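Veltberg Computer Reuse Circle
Minutes of the meeting held 14 December 2025

Welcome
Konrad Zürcher opened the meeting and thanked everyone for coming out so close to the holidays (and for the ginger cookies, which were gone before item one). The minutes of the last meeting were approved with one spelling fixed: it is Wanden Street, with an e.

Donated machines
We had a lovely long talk about the desktop towers from the Zarnell office. Konrad reminded us all to lay a tower flat on its side before taking the panel off, and to leave the drive in its bay until the donor's form has been signed. It was agreed that drives will be wiped before any machine goes to a new home, with no exceptions, even for family.

There was some back and forth over whether to pull graphics cards and keep them as spares. Most of us felt a card should stay with its tower, and that was carried. The power supply is to be left in place as well, and its label copied onto the intake sheet.

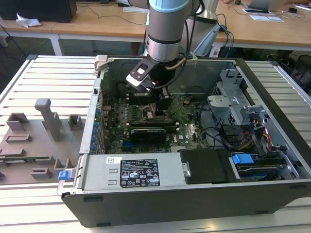

Money
A gift of $100 from the Baek bakery was received with real gratitude. We spent $63 on thermal paste and screws.

Next meeting
In the new year, same room. Konrad will bring the coffee.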